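Caring for Shared Tables: Wood Surfaces

Wipe the tabletop with a damp cotton cloth, following the grain. Dry it at once with a second cloth.

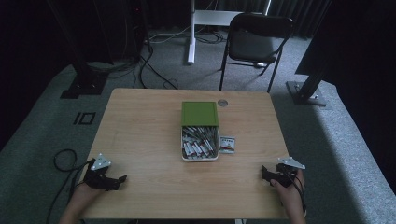
How often should wax be applied?
Twice a year is sufficient for tables in daily use.

Apply wax sparingly and leave it for 83 minutes before buffing.
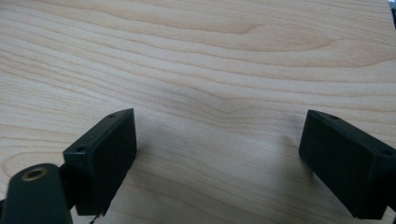
Rongrong Gu
Furnishings Officer, Sudville Library Service

Report deep scratches to the Furnishings Office. Do not sand them.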